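How the Paltcombe Robot Club Teaches a Gripper to Pick Things Up

A robot gripper works a bit like your finger and thumb. Two hard fingers slide toward each other until they press on an object. The press makes friction, and friction stops the object from slipping.

The students in the Paltcombe club start on a computer. Their program, Sosier, is a simulator. It draws a gripper and an object and works out how they push on each other. A crash in a simulator breaks nothing.

Each try is called a trial. Ekkachai Thaweesak's team ran 137 trials in May. Alina Tănase's team ran 400, using a script that starts the next trial by itself.

Pipe fittings make good test objects. A fitting is a short metal part that joins pipes. A plain tube is easy to grip because its sides match. A fitting with a boss, a round bump with a hole in it, is harder. If one finger lands on the bump, the part can twist.
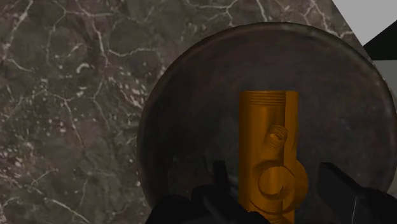
The program must therefore choose an angle before the fingers close. It checks the shape of the part and looks for two surfaces that face away from each other. Then it turns the gripper to line up with them.

Results go in a table: angle, finger force, held or dropped. The teams will compare tables on 25th July.

Word list
Friction: a force that resists sliding.
Trial: one complete try.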